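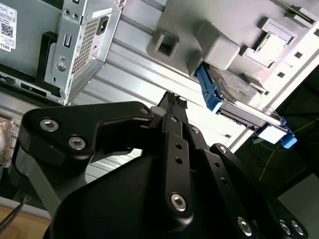

Connector in the fingertips, with the Dell's drive cage behind.

I've had the Kondton bench package on hire for 6 weeks now, and I've grown rather fond of it! You get two arms' worth of setting up, the teaching software and a very patient helpline, all for 326 a week, and we've been trying it on taking old desktop PCs to bits.

The grip is the best part. It's gentle with small plastic plugs (my big worry beforehand) and slim enough to get in among the metalwork. 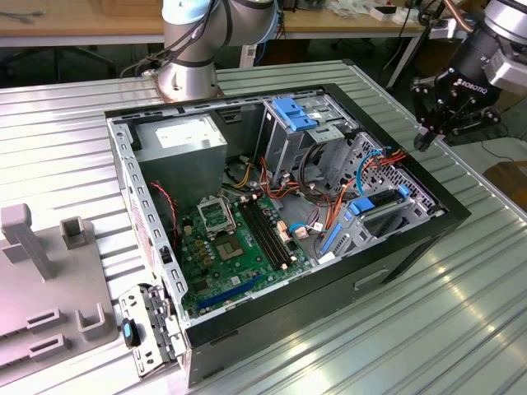
The tower on its side, with the Robotiq gripper at the right.

Loose wiring is where it struggles, I'm afraid, and I spent a good many evenings in January moving my teaching points a hair this way and that. The manual is thin on this too, though the Grerell add-on guide helped no end. Would I hire it again? Yes, gladly, but do ask for the longer training day.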